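斯卡拉老洗衣房要改成社区修补站 明年五月开门

2025年11月24日 本站快讯

刚从说明会出来,先把要点发了,细节晚点再补。

斯卡拉(Skála)河边那栋老洗衣房,定了,不拆。改成修补站。衣服、床单、桌布、窗帘,拿来就能补,也能自己坐下来学着补。明年五月开门,具体哪天没说。

房子空了好几年,屋顶漏,后墙一股霉味,之前传过要盖停车楼,也传过卖给隔壁的布拉马赫(Bramach)仓库当货场。两个说法今天都被否了。布拉马赫那边来了个人,坐最后一排,全程没发言,散会就走,没追上。

项目负责人若菲·鲁斯纳克(Žofie Rusnák)讲了大半场。她原来在剧院做服装,讲话快,记得有点乱,大意如下。

一楼前半间放缝纫机和长桌,后半间保留两个老水池,洗染用。二楼先不动,楼梯不合格,得换。暖气重新走管。窗子能修的修,实在烂掉的才换新的。门口那块搪瓷招牌留着,擦一擦挂回去。

缝纫机20台。一部分是居民捐的旧机器,一部分是斯特拉(Stelar)缝纫用品店低价转过来的,都要检修。检修归孙京泰(Kyung-tae Son),他在镇上修机器修了很多年,很多人家里的老踏板机都经过他的手。他说有两台脚踏的估计救不回来,零件找不到,准备拆了给别的机器用。

钱的事。会上问得最多的也是钱。

进站要不要交费?坐下来自己补,不收。线和针免费,拉链、扣子、衬布按进价算。交给站里的人补,收工钱,价目表还没定,鲁斯纳克说“不会比买条新的贵”,底下有人笑,有人喊那要看买什么牌子的。她说价目表开门前贴出来,网上也挂。

房子是镇里的,租约签到2053年。这个年份念出来的时候会场静了一下。后排一位老先生说那时候他肯定不在了,旁边的人拍了拍他。租金象征性的,一年一交,条件是房子必须一直做公共用途,中途改成商铺,镇里有权收回。

反对的声音也有。沙芭·马拉尔(Shobha Marar)在桥头开裁缝铺,讲得很直接:免费的摆在那儿,谁还来她店里换拉链。她说自己不反对修老房子,反对的是拿公家的房子跟小铺子抢活。鲁斯纳克的回答是复杂的活,大衣换里子、礼服改腰这类,站里一律不接,直接介绍到镇上的铺子去。马拉尔要求写进章程。鲁斯纳克说可以写。马拉尔说那等看到了再说。两个人会后又在走廊聊了好一阵,听不清,看样子还算客气。

停车也吵了几句。河边那条路窄,两边都停车的话垃圾车过不去,这个老问题了。住对面的几户要求划线,站里的人说划线得找镇里,镇里的人说已经在排。排到什么时候?没说。

再说收旧布的事,这个估计很多读者关心。

从下个月起可以送旧织物过去,先放侧门的棚子里。要求干净,洗过晾干,别带潮气。床单、被套、桌布、毛巾、棉麻衣服都要。羽绒枕芯不要,地毯不要,带胶底的浴室垫不要。有破洞没关系,有油漆的不行。每户一次最多12件,多了棚子放不下,请分几次送。袋子上写个名字和大概是什么料子就行,看不出料子就写不知道。

收来的布怎么用,分三路:还能用的补好,送到镇上的临时住所;补不了的裁成补丁布,放在站里随便拿;再碎的拿去做填充。染坏的、褪色的单独放一堆,给染色课当练手的料。

染色课由拉多斯拉娃·马图谢克(Radoslava Matoušek)来上,洋葱皮、核桃壳那一类的土办法,她在邻镇开过班,名额很快就没了。这边先开一个班,满了再加。想上课的现在可以留名字,侧门有本子,圆珠笔拴着绳,写清楚电话,上回有人只写了个姓,没法联系。

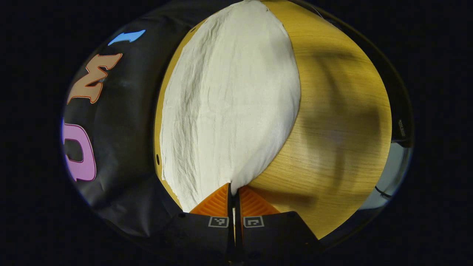 起皱的旧布还收不收?收,洗净晾干就可以,不用熨。

另外一件,说明会上发的那张单子有错,把侧门写成了正门。正门现在锁着,脚手架马上要搭,别往那边走。请以侧门为准。单子据说会重印,已经拿到的自己改一下。

施工方面。塔伦·拉朱(Tharun Raju)负责现场,他说冬天先做屋里的活,管线、地面、电路,屋顶要等天气。屋顶如果拖,开门就得跟着拖,他没把话说死。地面原来的石板撬起来编了号,修完按原样铺回去,缺的几块用旧料补,已经在维坎霍尔姆(Wikanholm)一处拆下来的老谷仓里找到颜色相近的。运费谁出还在谈。

电路要全换。老洗衣房当年的电箱还在墙上,拉朱说看着吓人。拆下来以后会不会留着做展示,有人问了,他说先拆了再讲。

施工时间早上到傍晚,午休停工,这条是对面几户争取来的。噪音大的活会提前在门上贴条。河边步道不封,靠墙那一侧会拉围挡,推婴儿车的建议走对岸。

到场的人比预想的多,准备了200把椅子,坐满了,后面站着一排,门口还有人进不来。茶水不够,点心第一轮就没了。有位女士带来她外婆在这间洗衣房上班时候的工牌,问能不能放进去,鲁斯纳克当场接过来看了半天,说当然,又还给她,让她等开门那天再带来。工牌上的照片已经看不太清出了。

下一次说明会讲课程和价目,时间待定,定了会在本站登。想提意见的写纸条投侧门信箱,或者送旧布的时候直接跟棚子里的人说。

补充:刚收到读者来信问窗帘上的挂钩要不要拆。问过了,要拆,金属的另外放一袋,站里也收。

再补一条:棚子下雨天照常开,傍晚关门。关门以后不要把袋子搁在门外,上周那几袋全淋湿了,只好在站里重新晾了一遍。

本条消息如有更正,会直接在原文里改。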